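4.2 Drawer task and camera placement

The drawer task was chosen because it puts the heaviest demand on finger geometry. The handle is a narrow bar standing a short distance off the drawer front, and the gripper must either close on it or hook behind it before any pulling force can be applied. In the first case the result depends mainly on the friction model and on how well the fingers line up with the bar. In the second it depends on clearance, and a finger that is slightly too thick will strike the drawer front before it is properly behind the handle.

All trials were run in the Brenwood simulator using the same arm model and the same joint limits. Two controllers were compared. The Prantl controller tracks a planned Cartesian path with fixed stiffness. The Terkero controller uses the same planner but lowers stiffness along the approach direction once a contact force is reported. Neither controller was given the true pose of the handle. Both worked from an estimate supplied by the camera pipeline, which was held constant across the two conditions.
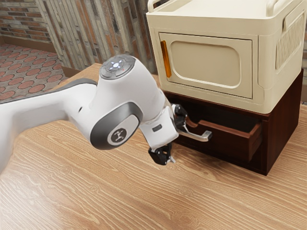 Figure 3. Simulated drawer task: two-fingered gripper at the bar handle of a partly open drawer.

A trial was scored as a success if the drawer passed the target opening and the handle remained in contact with at least one finger until the arm stopped. Trials in which the drawer moved because the gripper body pushed on some other part of the cabinet were scored as failures, whatever the final opening. This rule follows the scoring sheet drawn up by Popescu for the earlier Stakell trials, with one change: a brief loss of contact during the pull is now allowed if the finger regains the handle without a new approach.

We ran 2,213 trials in total. Of these, 1,968 reached the handle and were kept for the grasp analysis. The remainder ended early, either at a joint limit or because the planner returned no path. Early endings were spread evenly over the two controllers and we do not consider them further in this section.

The most common failure under the Prantl controller was a sideways slip along the bar at the start of the pull. With fixed stiffness, a small yaw error in the handle estimate is carried straight into the grasp, and the fingers load unevenly. The Terkero controller tended to fail later in the motion. Its softer approach allowed the fingers to settle on the bar, but it also let the wrist drift as the drawer came out, and in long pulls the drift was enough to roll one finger off the end of the handle.

Camera placement had a larger effect than we had planned for. The fixed camera gives a stable estimate while the arm is clear, but the wrist housing begins to block the handle during the last part of the approach. A close camera avoids most of this blocking at the cost of a much smaller field of view. When the view is filled by polished metal and plain wood grain, few usable features are left for the pose estimator, and reflections shift with the viewpoint in a way that the matcher may treat as real motion. 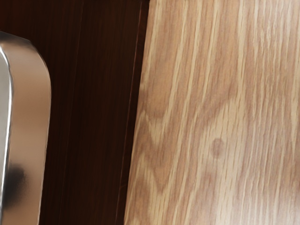
To limit this effect we froze the handle estimate whenever the number of matched features fell below a set threshold, and let the controller continue on the last accepted pose. The threshold was tuned on a separate set of some 695 approaches that were not used in the comparison. A higher threshold froze the estimate too early and brought back the yaw error described above. A lower one admitted false matches on glossy surfaces. The value we settled on was used for both controllers and was not changed afterwards.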